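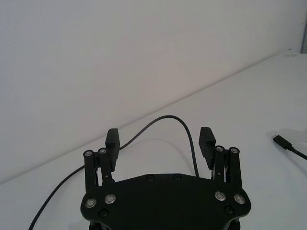

Octavio Rengifo told me, the first time I showed him a draft of this chapter, that I had the whole thing backward, and that students should meet the river before they meet the map. I grumbled for a week and then moved everything around. So we start with the river.

# Chapter 5: Reading a Floodplain

I grew up in Rerwood, on a street that sloped so gently you needed a marble to prove it. Ours was the high end. After a good rain in June the low end had ankle-deep water in the gutters (wonderful for paper boats!) and we had damp pavement, and I never once asked why. The difference between the top of the street and the bottom was less than the height of a kitchen chair. On a floodplain, that's plenty.

A **floodplain** is the flat land beside a river that the river covers when it has more water than its channel can hold. I want you to think of it as part of the river, a part that happens to be dry most of the year. People plant corn on it, park cars on it, build schools on it, and all that time it's still doing its job of waiting for high water.

The river we'll use all through this chapter is the Stamow. It's a modest river, roughly 800 feet across where it passes the old mill at Celtach, and much narrower upstream. What makes it so good for teaching is the flood of 1875, which left marks you can still find if you know where to look: a band of pale silt in the creek banks, a church with its front door moved up to the second step, and a bend in the county road that follows a channel the river gave up that spring.

## What the water leaves behind

Fast water can carry gravel. Slow water can't. When a river spills over its banks it spreads out and slows down almost at once, and it drops the heaviest stuff first, right beside the channel. Do that over and over for a few centuries and you get a low ridge along each bank, called a **natural levee**. The finer mud travels farther and settles in the low ground behind, which we call the **backswamp**.

This leads to something that surprises nearly everybody in my class: the land right next to the river is often higher than the land half a mile away. My student Yeison Sánchez refused to believe it until we walked from the Stamow to the Chávez farm with a hand level, and we went downhill the whole way. He carried the level, so he couldn't blame me.

## Before you go on

Figure out where the water goes on your own street. Wait for rain, put on boots, and follow it until it reaches a drain, a ditch, or a stream. Draw what you find on one sheet of paper, with an arrow for each place the water turns. Keep the sheet, please. We'll need it in Section 5.2, when we start on contour lines, and again at the end of the chapter, when you'll lay it beside the 29 survey points from Celtach and try to sketch the edge of the 1875 flood yourself.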